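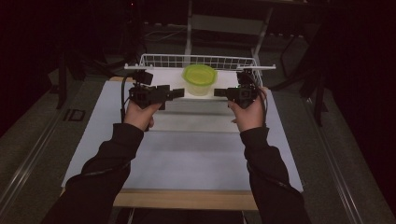
Does the Five-Second Rule Work?

You drop a cracker. Somebody yells "five-second rule!" and you eat it. Lots of grown-ups believe in this rule. Should you?

Let's ask the first question a good doubter asks: how would germs know? Bacteria can't count. They don't have watches, and they don't wait politely for a cracker to settle in. If there are germs on the spot where your food lands, some can stick to it right away. 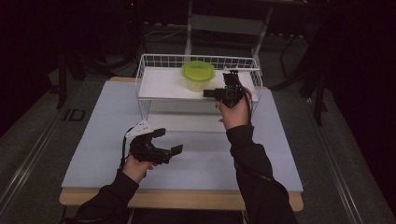
Time does matter a little. Food that sits on a dirty floor for longer can pick up more germs. But what you drop matters too. Wet food, like a slice of melon, picks up germs much more easily than a dry cracker does.

Wouter Visser, who is 10, told us he has eaten plenty of floor crackers and never got sick. Fine, but that doesn't prove the rule. Most germs are harmless, so maybe he was lucky, or maybe his floor was pretty clean. One kid's story is not a test - and neither is your uncle's.
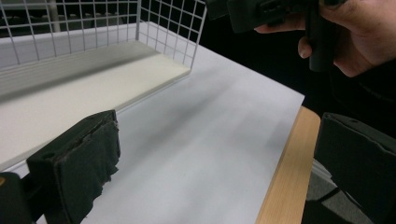

What about a floor that looks clean? Looking won't help you much. Bacteria are far too small to see, and a shiny floor can have plenty of them.

Be careful with "kills all germs" on a spray bottle, too. All of them? Who checked, and on what kind of floor? Read the small print and see how long the spray has to sit there before you wipe.

So if it's melon, throw it out. If it's a cracker, there are more crackers in the box.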